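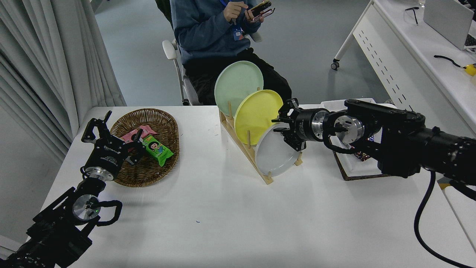
テヤン・ソから冒頭、委託先の保守用アカウントを「棚卸し中」のまま年度をまたぐのは反対、止めるものは先に止めてから持ち主を探すべきだ、と発言あり。議題に入る前だったが、そのまま本日の中心の話になったので最初に書いておく。

外部接続アカウント見直し打合せ 議事メモ

日付：2025年3月7日
場所：本庁舎の小会議室+オンライン
出席：テヤン・ソ、ギラン・シナガ(Gilang Sinaga)、情報政策課、税務課、水道課、契約担当、Stultent(運用委託先、オンライン)
欠席：福祉課(窓口対応のため。資料は事前に渡し済み、コメントはメールで受領)
記録：情報政策課

※走り書きをそのまま起こしています。言い回しの違いは各自直してください。直したら末尾に名前を。

前回からの持ち越し

・ログ保存期間の延長。契約担当の見積り確認が終わっていない。次回へ。
・連絡網の更新。水道課の夜間番号が古いままだった。会議中に水道課から新しい番号をもらった、差し替え済み。
・1月の不審ログインの件、最終報告の文案。後半で議論。
・訓練メールの配信日。今回は触れず。

外部接続アカウントの現状

情報政策課から説明。台帳にある外部接続アカウントは105件。委託先が使う保守用、職員の在宅用、検証用が混ざっている。このうち持ち主の課がはっきりしないものが相当残っている。台帳の「所管」欄が空欄、または統合前の課名のまま。

税務課:うちの名前になっているものに心当たりのないのがある。前の税システムの業者が使っていたものではないか。契約はとっくに終わっているはず。

契約担当:終わっている。契約書の綴りで終了は確認できる。ただ終了時にアカウントを消した記録は契約側には残らない。様式にその欄がない。

情報政策課:こちらにも消した記録なし。つまり残っていると考えるのが自然。

シナガから、最終利用日の列が台帳にないのはなぜか、と質問。情報政策課、台帳は手で書いているもので、接続装置のほうの記録とつながっていないため。装置側からは出せるが、名前の付け方が違うので突き合わせに手間がかかる。
シナガ:手間でもそこが要る。使われていないと分かれば止める理由になる。使われているのに持ち主がいなければ、そっちのほうがよほど怖い。

Stultent:装置側の利用記録の抽出はこちらでできる。今の契約の範囲内。ただし古い装置のほうは記録の保存が短く、さかのぼれる範囲に限りがある。抽出して「利用なし」と出ても、その範囲の中で利用がなかったというだけなので注意してほしい。

ソ:その注意書きは台帳にも入れること。後で見た人が「一度も使われてない」と読む。

→ Stultentが抽出、情報政策課が突合せ。所管欄は抽出を待たずに各課に当たる。

止める順番について

ここがいちばん長かった。

ソの主張。持ち主不明は先に無効化する。消すのでなく無効化なので、困った人が出れば戻せる。持ち主を探すのに時間をかけている間、入口は開いたまま。1月の件もその手の口から試されている。

水道課は反対。遠隔監視の保守で、業者がふだん全然使わない口がある。使うのは故障のときだけ。夜中にポンプ場の警報が鳴って業者が入れない、となると現場に人を出すことになる。利用記録がないからと止められると困る。

ソ:その口の名前は分かるのか。
水道課:業者に聞けば分かる。手元の資料には載っていない。
ソ:それなら今日中に聞いてほしい。分かっているものは止めない。分からないものを止めると言っている。
水道課:聞くのは聞く。ただ業者の返事が今日中に来るとは約束できない。

契約担当から折衷案。課に照会を出し、期限までに返事のないものを無効化する。水道の監視系だけは返事が来るまで対象から外す。外す代わりに、外しているあいだの接続は全部記録を見る。

シナガ:外したまま忘れるのがいつものパターン。外す期限も書いておくべき。
水道課:期限は構わない。業者の返事を待つ分だけ見てもらえれば。
情報政策課:期限日は照会文を出すときに一緒に決めたい。年度末の処理で税務も福祉も手いっぱいの時期に重なるので、先に都合を聞く。

税務課:確定申告の関係で、うちは今まともに返事を書ける人がいない。表に丸を付けるだけにしてほしい。
→ 照会は丸付け式にする。「使う/使わない/わからない」。「わからない」は使わない扱い。ここは税務課も了解。

福祉課のコメント(メール)を読み上げ。要旨:Moltdenの相談記録システムの保守口は今も月次で使っている、止めないでほしい。ほかに在宅用で異動者の分が残っているかもしれず、それは止めてもらって構わない。異動者の氏名は別途送る。

Stultentから補足。無効化してから戻すまで、平日の日中なら連絡を受けてすぐ作業に入れる。夜間は当番が受けるが、戻す判断は当番にはできない。庁内の誰が承認するか決めてほしい。

承認者の話で少し止まる。情報政策課長は夜間の電話を受けるが、不在時が決まっていない。ソ、代理が決まらないなら無効化は日中に戻せる範囲からやる、それでも始められる、と。異論なし。

決定:
・照会を出し、期限までに返事のないもの、「使わない」「わからない」のものを無効化する。削除は別途判断。
・水道の遠隔監視は業者の返事があるまで対象外。対象外の期限を照会文に明記。
・対象外の期間中、当該経路の接続記録をStultentが毎朝確認し、接続があれば水道課へ照会。
・夜間の承認者と代理は情報政策課で案を作る。

共用アカウント

ひとつのIDを業者の複数の担当者で使い回しているものについて。

Stultent:自社の分にも共用が2件ある。隠すつもりはなく、今日言うつもりで来た。いずれも監視画面を見るためのもので、設定変更の権限はない。個人別に分ける作業は始めている。
ソ:見るだけでも構成は全部分かる。権限がないから後回し、とはしないでほしい。
Stultent:承知。分ける日取りは書面で出す。

シナガ:共用が困るのは、事故のあとで誰がやったか言えないこと。1月の件で、記録上の名前がチーム名だったために、業者の誰の端末か確認するのに余計な時間がかかった。結果として業者の正規の作業だったが、それが分かるまで切り離すかどうかの判断ができなかった。

契約担当:来年度の仕様書に、個人別IDとする条項を入れるのは可能。既存の契約は変更契約になるので、相手の合意が要る。金額が動くと言ってくる業者もあると思う。
税務課:金額の話になると年度内は無理。
契約担当:そう。なので新規と更新分から。既存は協力依頼の文書で。
ソ:依頼文に、共用を続ける場合は使用者の名簿を出すこと、と入れてほしい。使うたびの記録まで求めると返事が来なくなる。名簿なら出せるはず。
→ 入れる。文案は契約担当、シナガが見る。

多要素認証

・在宅用は職員分は全部適用済み。ここは議論なし。
・保守用が問題。業者側の事務所の事情で、認証アプリを入れた端末を持ち込めないところがある。
・Yeonの認証トークンを貸し出す案。情報政策課が見積りを取っている途中。貸し出す場合は紛失時の届出と費用負担を決める必要あり。

シナガ、トークンを業者の引出しに入れて皆で使ったら共用アカウントと同じことになる、貸出は個人名でないと意味がない。
契約担当:個人名で貸すなら、業者の人の入替わりのたびに手続きが出る。やる側の人手は。
情報政策課:正直きつい。様式を軽くするしかない。
水道課:うちの業者は担当がほとんど変わらない。試しにやるなら受けてもいい。
→ 水道の業者で試行。結果を見て広げるか決める。試行の範囲は水道課と情報政策課で別に打合せ。

税務課から、認証が増えると繁忙期に業者が入れず待ち時間が出るのが心配との意見。試行で待ち時間も見ることにする。見方は未定。

1月の不審ログインの最終報告

文案を画面で共有しながら。

情報政策課より概略。持ち主不明の保守用アカウントに対し、外から繰り返しログインの試みがあった。成功した形跡は確認されていない。当該アカウントは検知後に無効化。同じ時間帯に業者の正規作業があり、切り分けに手間取った。

ソ:「被害はなかった」と書いてあるところ。言い切りはやめたい。記録が残っている範囲で成功が確認されなかった、が正しい。
税務課:市民向けにそう書くと、かえって不安にならないか。
ソ:後から出てきたときのほうがずっと悪い。
シナガ:両方書けばいい。確認した範囲と、確認できなかった範囲。古い装置の記録が足りないことも入れる。
情報政策課:では「確認した記録の範囲では、不正なログインの成功は認められなかった」とし、その後ろに記録の範囲を書く。
税務課:それなら。

検知から切り離し判断までの経過について。文案は「速やかに対応した」となっている。
シナガ:速やかかどうかは読む人が決める。時刻を並べて書けばよい。
時刻の根拠がメールの受信時刻と電話メモで食い違っているところが2か所ある。情報政策課が元の記録に当たり直す。食い違いが埋まらなければ、そのまま両方の時刻を載せる。

Stultent:弊社当番が最初の警報を「既知の作業によるもの」と判断した経過も入れてもらって構わない。作業予定表と照らした上での判断だったが、予定表のほうが前日版だった。
ソ:それは載せる。責めるためでなく、予定表の配り方を変える根拠になる。
水道課:うちの予定変更も前日の夕方に電話で伝えただけだった。そこも書いてよい。

→ 予定表はFlosilariの共有カレンダーに一本化。メール添付での配布はやめる。変更は電話しても必ずカレンダーも直す。
→ 税務課から、カレンダーを見られない出先がある、と。出先はこれまで通り紙。紙には版の時刻を入れる。

再発防止の書き方。「職員の意識向上に努める」の一文は削除。出席者の間で特に反対なし。代わりに今日決めた無効化の手順と予定表の件を書く。研修は訓練メールの議題が片付いてから。

公表の範囲。アカウント名、業者名、装置の型は出さない。件数は総数のみ出す。持ち主不明の内訳は、無効化が済んでから追記。それより前に出すと入口を教えるようなものなので、という整理。議会への説明は同じ文で、質問があれば口頭で補う。口頭で補った内容も記録に残す。

契約終了時の手続き

契約担当から、検収のときの確認票に「貸与した接続用アカウントの返却・停止」の欄を足したいとの提案。欄が埋まらないと支払いの決裁に回せないようにする。

税務課:支払いが遅れると業者に迷惑がかかる。停止するのは情報政策課だから、業者の落ち度でなくても止まってしまう。
契約担当:確かに。欄は2つに分けるか。業者の返却届と、庁内の停止済み。支払いは返却届のほうだけで回せるようにする。
ソ:庁内の停止が抜けたら元のまま。そこの歯止めは。
情報政策課:月初に契約終了の一覧をもらえれば、こちらで突き合わせて止める。
契約担当:一覧は出せる。ただし随意の小さい契約は一覧に乗ってこない。そこは各課から直接。
シナガ:小さい契約のほうが忘れられる。
→ 小さい契約の拾い方は宿題。各課の庶務に聞いてみる。確認票は新年度の様式から。

異動者の在宅用アカウントも同じ考え方で、人事の異動一覧をもらって突き合わせる案が出た。内示前の情報は使えないので発令後になる。発令日の朝に止めると引継ぎ中の人が困る、と水道課。引継ぎ期間をどう見るか、人事と相談。

その他

・Stultentの夜間当番の連絡先が変わる。新しい連絡先は連絡網に反映ずみ。印刷して貼っている課は差し替えを。
・Moltdenから脆弱性のお知らせが福祉課に届いていたが、情報政策課に転送されていなかった。今後は業者からのお知らせは課の代表アドレスと情報政策課の両方に送ってもらうよう依頼する。今回の分は適用の要否をStultentが確認中。
・古い接続装置の更新予算。要求はしているが査定の途中。ソから、記録の保存が短いことを要求書の理由に足すべきとの意見。足す。
・シナガから、この会議の資料がメール添付で回っているのはまずいのでは、と。アカウント名の入った表なのでもっとも。次回から共有フォルダに置き、閲覧できる人を絞る。今回メールで受け取った人は各自削除してください。

宿題一覧

Stultent
 装置側の利用記録の抽出(さかのぼれる範囲を明記)
 自社の共用アカウントを分ける日取りを書面で
 水道の監視経路の接続記録、毎朝確認
 Moltdenのお知らせ、適用要否

情報政策課
 照会文と丸付け表。期限日は各課の都合を聞いて決める
 夜間の承認者と代理の案
 報告文案の修正、時刻の当たり直し
 トークンの見積り
 人事と異動者の扱いを相談
 共有フォルダの用意

契約担当
 業者あて協力依頼の文案(シナガ確認)
 確認票の様式
 契約終了一覧の出し方
 ログ保存期間延長の見積り確認(持ち越し)

水道課
 監視系業者へアカウントの確認、本日中に連絡を入れる
 トークン試行の打合せ

税務課
 所管欄が税務課になっているものの確認。前システム業者の分はそのまま無効化してよいとのこと

福祉課
 異動者の氏名の送付(メールで依頼済み)

小さい契約の拾い方は担当を決めそびれた。とりあえず情報政策課で預かる。

次回

報告文案の確定版を先に回覧し、意見がなければ会議では扱わない。照会の返事がそろったところで開催、所要は2時間ほど。日程は追って連絡。

追記:閉会後、水道課より連絡。業者に電話がつながり、監視用の口の名前が判明。台帳では所管欄が空欄になっていたもの。対象外リストに記載した。同じ業者の検証用の口もあり、こちらは使っていないので止めてよいとのことっだが、書面をもらってから処理する。

修正者：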